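Prosivent publishes its care routine for the living room arm

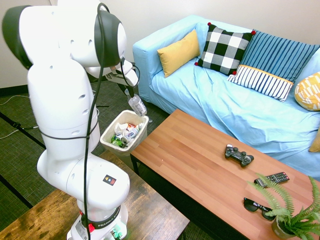 How often does a robot arm that tidies up at home need looking after?

A few minutes every morning and a longer session every 5 weeks, at least for ours. Anything more than that and people stop doing it (I include myself here), so we've tried hard to keep the list short.

I'm Junaid Siddiqui and I look after the arm at Prosivent, where we've got a Franka set up for clearing rubbish in an ordinary sitting room. We've had so many emails asking how we keep it going that we've decided to put the whole routine out for anyone to use, free, from October. It's called Mimero, it's written in plain English, and my mum has read it all the way through and only rang me twice!

Most of the questions are about the cable, so let me start there. Ours runs down the outside of the arm, and the first way I tied it was far too tight. It looked lovely and neat. Then the wrist turned further than I'd allowed for, the plug at the top worked itself half out, and the gripper stopped answering in the middle of a job. I spent an afternoon blaming the software before I thought to push the plug back in. Now we leave a generous loop at the top joint and hold the cable at the middle section, and before any new job we move the arm by hand through its widest reach, watching the slack the whole way.

Next come the fingers. Drinks bottles are sticky things, and a film builds up on the pads that you won't see but will certainly notice when a bottle hangs on a moment too long and lands on the carpet. Warm water, a drop of washing-up liquid, a soft cloth, then dry them properly. We tried alcohol wipes for a while and went off them, as the pads seemed to get shiny and lose their bite. If your pads are made of something else, do ask whoever sold them to you.

Then there's the table. An arm like this tugs at whatever it's bolted to, and wooden tops move a bit with the weather, so we check the 4 mounting bolts in the long session and put a paint mark across each one. If the marks don't line up, get the spanner out. After that, teach the bin position again, even if the arm looks as though it hasn't shifted. I skipped that step once in the spring and had a very tidy pile of cans next to the bin.

Thirumalai Kaimal, who wrote the drop routine, has her own section in Mimero on bin height. "Let go too high and the bottle bounces off whatever is already in there," she says. "Let go too low and you're pressing the fingers into yesterday's packaging. We set the release point with the bin full, and then we leave it alone."

She's also the reason we keep a proper log. We've got 3,273 drops written down now, with a note against every one that missed, and most of the advice came straight out of those notes. The loose plug is in there, and so is the week I fitted the finger pads the wrong way round.

Mimero comes as 2 printable sheets, one for the morning and one for the long session, plus Thirumalai's section and a blank copy of our log. A version for the smaller Cotetti gripper is being tested at our Arroyo workshop and will follow when we're happy with it. If you try the sheets and find something daft in them, please write to me through the Prosivent press desk and I'll put it right in the next edition.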